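Section 4: Working Beside the Two-Arm Instrument Sorting Station

Posted Nov 22, 2025, by Marta Hutsuliak, Process Training, Skernent Sterile Services

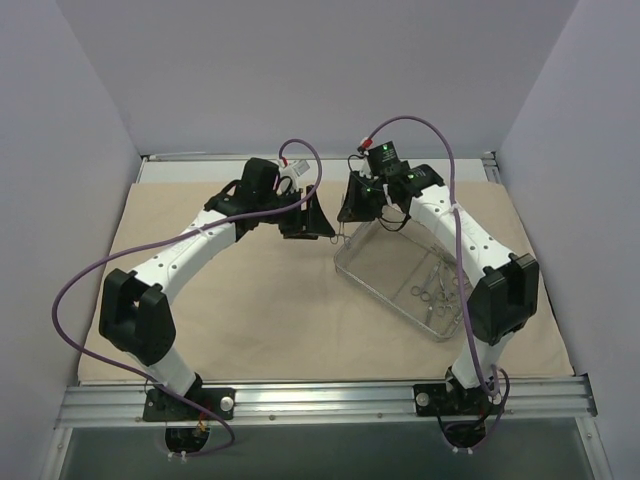 Figure 4-1. Sorting station with both arms over the mat; instrument tray at right of center.

4.1 Purpose of this section

This section is intended for technicians assigned to the assembly room at Skernent. It describes the daily start of the Tustus sorting station, the placement of trays, the handover of instruments that the station does not accept, and the duties that remain with the technician. Mechanical service is covered in Section 7 and is reserved for authorized service staff.

The station sorts instruments that have already been cleaned and released to the assembly room. It does not inspect them, and it does not replace any signature on the set record.

4.2 Changes to assigned duties

Before the station was introduced, each technician emptied the tray, separated the instruments by type, checked them, and built the set. Separation by type is now assigned to the station during the day shift. Inspection, function testing, set assembly, and final release remain manual tasks.

Each technician assigned to the station must complete 6 supervised shifts before working at it alone. Time spent in this training counts as regular paid time. Technicians who have not finished training continue at the manual benches, and their set assignments are unchanged.

The Filtia work list shows which sets are routed to the station and which go directly to a bench. In September the list held 1,257 sets, of which 677 were routed to the station. A technician may move any set to a bench at any time. No supervisor approval is needed, but a reason code must be entered.

4.3 Starting the station

1. Sign in to Filtia and confirm that the station is assigned to you.
2. Put on clean gloves and the face protection required in the assembly room.
3. Check that the mat lies flat and that nothing has been left on it from the previous shift.
4. Look along both arms and confirm that the cables hang free of the joints. If a cable is caught or pulled tight, do not continue. Report it under fault code 4.
5. Turn the key switch on the side cabinet to READY.
6. Wait for the arms to complete their start movement and come to rest.
7. Press CONFIRM on the Filtia screen.

NOTE: Indicator lights on the arms show that power is present. They do not show that it is safe to reach in. Use the status line on the screen for that purpose.

4.4 Loading a tray

1. Press HOLD and wait for the screen to read ARMS HELD.
2. Set one clear tray on the mat, to the right of center. A slight angle is acceptable.
3. Leave scissors and clamps with the ring handles together at one end where possible. Do not stack a second layer.
4. Remove your hands and sleeves from the work area.
5. Press RUN.

CAUTION: Never reach for an instrument while a gripper is holding it or is positioned over it. Pointed and cutting instruments can shift in the grip without warning. Press HOLD first, and support the instrument from below before using RELEASE.

CAUTION: Do not steady a tray by hand during a run. If the tray moves, press HOLD and set it again.

4.5 Instruments the station does not accept

When the station cannot identify an instrument, it returns the piece to the tray and the screen shows MANUAL. Finish the tray at the bench. Do not load the same piece a second time during the shift.

MANUAL results are not counted against the technician, and they are not used in performance reviews. Run times are reviewed by station and by shift only.

4.6 End of shift

1. Press HOLD, then PARK.
2. Remove the tray and count the instruments against the set record.
3. Wipe the mat with the approved cloth. Do not spray liquid toward the arms or the rail.
4. Turn the key switch to OFF and return the key to the shift lead.
5. Record any open faults in the Sopacua log before signing out.

Questions about duties or training should be sent to Marta Hutsuliak. Questions about faults should be sent to Hryhorii Bondarchuk, Equipment Support.

Last updated: revision 6

Comments (3)

bench_two
4.4 step 3 should say what to do with mixed trays. We get long forceps in with the clamps all the time and I have been taking them out first.

H. Bondarchuk
Taking them out first is correct. I will ask for it to be added to the next revision.

evening lead
Does the HOLD rule apply when the screen already says PARKED? Two people on my shift were told different things.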